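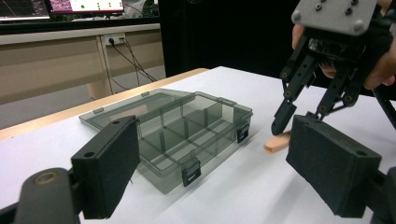

Wilden, 11 October 2025

Wood pieces into the compartment box, hand-held grippers, both hands. I was going to write this up properly in the project log and then it got long and whiny, so it goes in the notebook instead. Anyone taking over the Mendulo set should read at least the part about thin flat things.

Short version of the thin flat things: they're awful! The strip lies flush on the white board, the pads are fat and blunt, and the first dozen tries I just pushed it along like a hockey puck. With bare fingers you'd get a nail under the end and never think about it. What worked for me was coming down with the tip right at the end of the strip, one pad touching the board before the other, and then closing slowly while letting the far pad drag in. If you close fast it squirts out sideways. I threw out every take where I chased it more than once across the table, and I'd like us to agree on that as a rule, because the February batch has a lot of chasing in it and the policy learned to chase. It's very good at chasing now.

Second thing, wrist angle. My habit is to hold the gripper straight up and down like a drill. Fine for picking, terrible for getting into a cell, where the knuckles of the linkage hit the divider before the piece is over the opening. Tilt before you travel. I kept tilting late, over the box, and on replay you can see the path go up, stop, wobble, then go down. A person watching would forgive the wobble, but the model copies it as if it were part of the job.

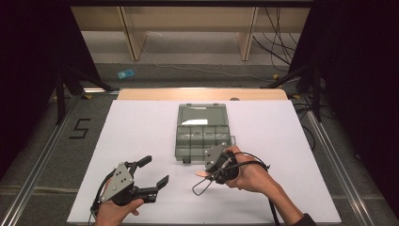
Two-handed takes are where I lost most of the day. The temptation is to let the idle hand hang around doing nothing, and then it does a lot of little nothings, all of which get recorded. I've tried giving it a parking spot and sticking to it. With both grippers up in front of the box like this, the left one wide open toward the compartments, it's very easy to drift into the space the right one needs. So the left now waits lower and further out until there's something for it to do -- steady the box, mostly, which slides on the board if you so much as brush a wall. Cables over the back of the right hand are a nuisance too. They tug just enough on the long reaches that I unconsciously shorten the reach. Want to try routing them up the sleeve.

The gray see-through box is a pain for a different reason. White board behind smoky plastic, and the dividers come and go depending on where my shoulder is. I can see them fine in person by moving my head a bit. The wrist view is much less sure. Þórarinsdóttir's notes on clear containers (the printout in the Surnodero binder, second tab) suggest varying the box angle between takes and leaving the lighting alone, so I turned it a little every few takes and left the lid folded back for all of them. No idea yet if that helps. Ask me after training.

Running total for Mendulo is 3,579 takes, of which 53 are from this session and kept. I'd hoped for more. My thumb gives out well before my patience does, and the takes after that are sloppy in a way I can't see while doing them -- I only notice on replay that I've started dropping pieces from higher up. Going to stop at the first high drop from now on and have coffee.

To do:
Trim the dead time at the start of each take, I keep hesitating for 3 seconds before I move.
Relabel the takes where I switched hands halfway.
Mark the box position on the board with something faint, or decide we don't want it marked. I go back and forth.
Ask if the next 1,000 can include opening and closing the lid. The latches look doable with the pads but I haven't tried one.
Check the left gripper's zero, it felt a hair late closing after lunch.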